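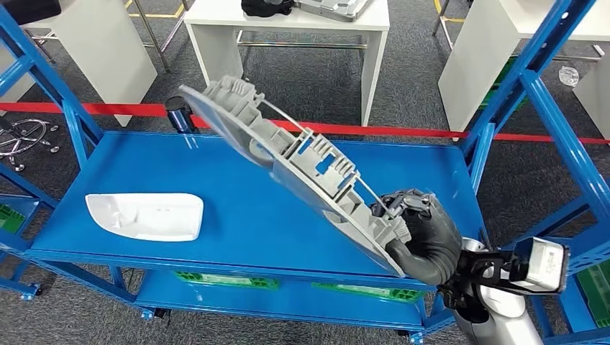

Home Blog Workshop notes About Contact

Two hands, one wing mirror

So I finally got my week with both hands on the same arm, and I've got opinions! The Sodevness is the two-finger gripper we've used since forever, and the Mahuika is the new one with proper fingers – black, rubbery, looks like a gardening glove. Ziad Matar bet me a curry it wouldn't last till lunch.

The job was mirror housings. Pick the grey one up off the blue cart, turn it over, put it down next to its white cover. Sounds dull, but a housing is a pig to hold. The outside is smooth and curvy and the inside is all ribs and holes, so the Sodevness either slides off the shell or bites down on a rib and sits there crooked. I got 34 clean picks out of 62 with it, and I was being generous.

The Mahuika curls its fingers round the bottom edge and tucks the knuckles in against the ribs. Much nicer. It managed 944 picks over the week and I only had to step over the red barrier for the silly ones (usually me, having put the cart back wonky).

It is slow though. Closing takes 2 seconds longer, and the controller from Driltlow drops its settings if you so much as look at the plug. Morven Laing has a fix for that which I haven't tried yet.

Next up is the white cover on its own, face up, nothing to hook a finger into. I'm less hopeful about that one. Ziad still owes me the curry.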